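I'd been meaning to go to the council's surveillance open day at Noltgate ever since the leaflet came through the door in February, and I very nearly talked myself out of it because of the rain. Glad I didn't!

They run the town's street cameras from a low building behind the bus station, and you have to leave your phone in a locker before they let you up the stairs (a bit rich, I thought, given what's upstairs). There were two tours and I got on the later one. Horgan, the firm that holds the contract, had sent a couple of people along with biscuits and a slideshow.

The slideshow said there are now 565 cameras feeding into the one room, counting the ones on buses. I had no idea. I'd have guessed a hundred if you'd pushed me. Number plates get read by a system called Geltia, and our guide was quite open about that, but when a woman near the front asked whether it did faces as well we got a long answer about "capability" and "policy" – and then it was time for the biscuits.

I asked who else gets to look. The police, obviously, and Cinport, who run the car parks, which I hadn't expected at all. There's an agreement between them and the council, and I've asked for a copy. I've been told it may take more than two weeks.

The staff were friendly and the tea was decent. I still walked home the long way, looking up at lamp posts.

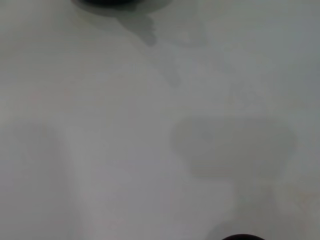

Can I ask for footage of myself?

You can, in writing, and you'll need to give the place and a rough time so they can find it.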